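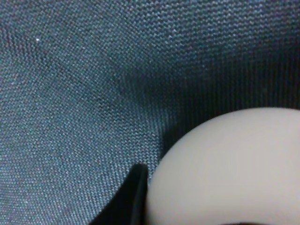 Dark woven fabric, close up

Ticket: Reader suggestions missing after page update
Site: Lullura (interactive webcomic)
Opened by: Kendra Gagnon
Handled by: Akash Gautam
Priority: Normal
Status: Resolved

Kendra Gagnon, 9:10 a.m.
Readers can send in suggestions under the newest page of Lullura, and I pick from them when I draw the next one. Since I posted the last update of the Beaulieu chapter, new suggestions are not showing up in my queue. The form says "Thanks, received" but nothing arrives. The count has been stuck at 200 all morning. I asked Yvette Dufour, who colors the pages, to send a test from her own account and hers did not show up either. The comic pages load fine.

Akash Gautam, 9:45 a.m.
Thanks for the report. I sent two test suggestions, one logged in and one as a guest. Both got the thank-you message and neither one is in the queue. I will check whether they are being saved at all. Please don't repost the page for now, as that would change its page ID and make this harder to trace.

Akash Gautam, 10:20 a.m.
The suggestions are being saved. I can see mine, Yvette's and 34 from readers in the database, so nothing is lost. They just are not being passed to the queue screen. The queue is handled by Clestano, the add-on that sorts suggestions by page. 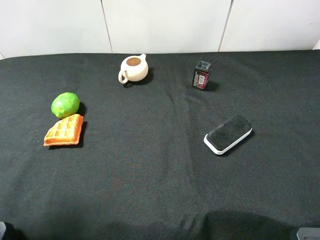

Will readers need to send their suggestions again?
Everything sent since the update is stored with its original time and user name, and it will appear in the queue once the fault is fixed.

Kendra Gagnon, 10:32 a.m.
Good. I put a note on the front page saying suggestions are open but I can't see them yet. One more thing — Florence Bélanger runs the reader forum and she says the archive was slow last night too. Could that be the same problem?

Akash Gautam, 11:05 a.m.
I looked at the archive. That one is separate. The archive page was loading every thumbnail from page 1 onward each time somebody opened it. I turned on paging for it and it opens normally for me now. Please ask Florence to try it with a cleared cache.

Back to the queue. Clestano has a setting for the number of suggestions shown per chapter, and on your site it is set to 200. The Beaulieu chapter reached that number with the last update. Anything past the limit is held back with no warning on the screen.
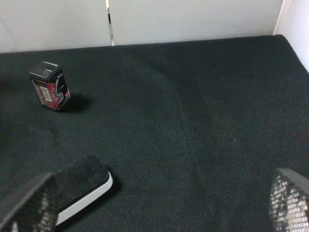 I raised the limit to 2,000 and rebuilt the index for the chapter. The rebuild took a few minutes and the queue was blank while it ran. Kendra, please reload the queue page and tell me what you get. If it still shows the old list, log out and back in.

Kendra Gagnon, 11:40 a.m.
They are all there now, but the order is wrong. The newest ones are at the bottom, mixed in with suggestions for the page before. I normally read newest first and stop when I reach the ones I have already used.

Akash Gautam, 12:15 p.m.
The rebuild reset the sort order to "oldest first" and turned off grouping by page. I have put both back. 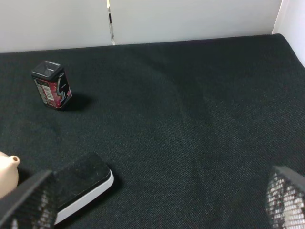

I also checked the used and unused marks, and those were kept. My two tests and the one from Yvette have been deleted.

Liette Petrenko at Gresurstead, where the site is hosted, confirmed that the server logs show no errors for the suggestion form itself. She asked that index rebuilds be done before 8 a.m. in future, when fewer people are reading.

Kendra Gagnon, 12:50 p.m.
Order looks right and I can see which ones I have used. Florence says the archive is quick again. I took the note off the front page. OK to close.

Akash Gautam, 1:05 p.m.
Closing. The missing warning has been reported to the makers of Clestano as a separate issue. If the queue stops again, check the limit first under Settings, Chapters, Display, then reopen this ticket.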